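Checkliste Aufnahmeplatz 2 (Greifdaten, zweihändig)
Stand: 25. Mai 2023, ausgefüllt von mir, gegengelesen von Touran Nikzad

Ich gehe die Liste vor jedem Block einmal durch und schreibe dazu, was mir auffällt. Bitte nicht nur Häkchen setzen, die Kommentare helfen uns beim Aussortieren am meisten!

1. Not-Halt
Beide Taster gedrückt, beide Arme stromlos, danach sauber wieder hochgefahren. OK.
Kommentar: Der linke Taster klemmt beim Zurückdrehen ein bisschen. Touran kennt das schon, Ersatz ist bei Plesa bestellt.

2. Arme und Hände
Grundstellung angefahren, Finger einzeln geöffnet und geschlossen, Daumen auch. OK.
Kommentar: Rechter Daumen hatte gestern Spiel, nach dem Nachziehen ist Ruhe. Ich schaue nach 25 Durchgängen noch mal drauf.

3. Kabel am Boden
Nicht OK, aber freigegeben.
Kommentar: Links neben dem weißen Sockel unter dem Tisch liegt immer noch ein Knäuel, und rechts außen der Kabelring mit den schwarzen und grünen Leitungen. Solange niemand hinter die Vorhänge muss, geht das -- schön ist es nicht. Bis September will ich da Kabelkanäle haben, sonst mecker ich weiter.

4. Tisch und Gegenstände
Objektsatz Gririvlow aufgelegt, Startlage frei gewählt. OK mit Anmerkung.
Kommentar: Ich mag diesen Satz, weil so viel Verschiedenes drin ist: die Dose steht auf dem roten Spiralheft, daneben was Fedriges, dann die goldene Folienpackung und die flachen Sachen, an denen unser Modell bisher gern verzweifelt (die kleine weiße Karte!). Mir liegt allerdings fast alles zu weit hinten und links. Wenn wir das 70 Mal so aufnehmen, lernt Gumton am Ende bloß, dass rechts vorne nie etwas liegt. Also bitte nach jedem Durchgang umlegen, auch mal direkt vor die rechte Hand. Und die dunklen Sprenkel rechts auf dem blauen Bezug bitte ins Protokoll schreiben, damit sie später keiner für ein Objekt hält. 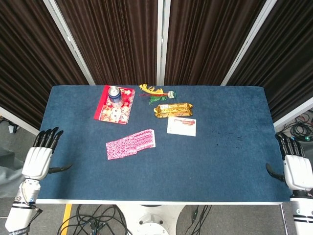

5. Hintergrund und Licht
Vorhänge zu, Deckenlicht an, Rollo unten. OK.
Kommentar: Die dunkelbraunen Bahnen dürfen ruhig Falten werfen, glattziehen lohnt nicht.

6. Aufzeichnung
Zeitstempel von Kamera und Armen verglichen, Testaufnahme in Mekonnen abgelegt und wieder geöffnet. OK.
Kommentar: Der erste Versuch brach nach 7 Sekunden ab, Platte voll. Alte Tests gelöscht, jetzt passt wieder rund ein Tag drauf. Abgebrochene Griffe bitte behalten und als Fehlversuch markieren, die brauchen wir genauso. Bis zu den 2.000 Beispielen ist es ja noch ein Stück.

Freigabe: ja, mit offenem Punkt 3. Der nächste Durchgang der Liste ist nach der Mittagspause fällig, dann macht Touran und ich lese gegen.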